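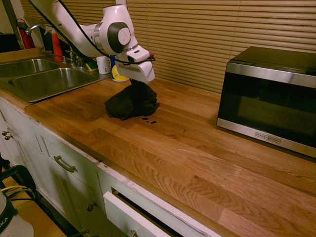
4.2 How players read the small print on welcome bonuses

We turn now to the part of the study that gave us the most pleasure to work on, and which has also, we must admit, taken far longer than we had planned. Readers will remember from the previous section that the players in our sample held accounts with one or more of the online casinos Dollalska, Joltusico and Dastelik, all of which offer a welcome bonus tied to a wagering requirement. In plain words, the player must stake the bonus a set number of times before any of the winnings can be withdrawn, and must do so before the offer runs out. At Dollalska and Joltusico the limit was 30 days from the first deposit, while Dastelik counted from the moment the bonus was accepted.

We asked all 368 players to tell us, in their own words and without looking anything up, what they would have to do to take their money out. We were touched by how much care many of them took over their answers (a few ran to several pages, and one came with a very handsome table). Most could say quite well that some amount of play was needed. Far fewer could say whether the requirement applied to the bonus alone or to the bonus and the deposit together, and this matters a good deal, for on a matched offer the second reading doubles the sum to be staked.

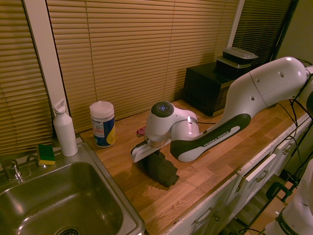 Last modified: Thu 8 October

Figure 3. Franka Emika arm with its gripper closed on a dark green cloth, over a wooden countertop.

The second source we drew on was the support desk. The Tuominen archive holds 3,073 chat records in which a player asked for help with a bonus, and we read every one of them, sharing the work between us over the weeks leading up to December. We sorted each chat by the first question the player put, leaving aside whatever the talk wandered on to afterwards. Questions about games that count only in part towards the requirement came up again and again. Players who liked blackjack or roulette were often surprised to learn that their stakes had moved them along very slowly, or in some cases hardly at all, and the friendlier support staff clearly had a well-worn way of explaining it.

It would be easy to lay all of this at the door of careless reading, and we would gently ask the reader to hold back from that. The rule on game weighting sat, on all three sites, on a different page from the offer itself, and on Dastelik it could be reached only after signing in. We come back to page layout in section 4.3, where we also look at whether players who had claimed bonuses before gave fuller answers than newcomers did.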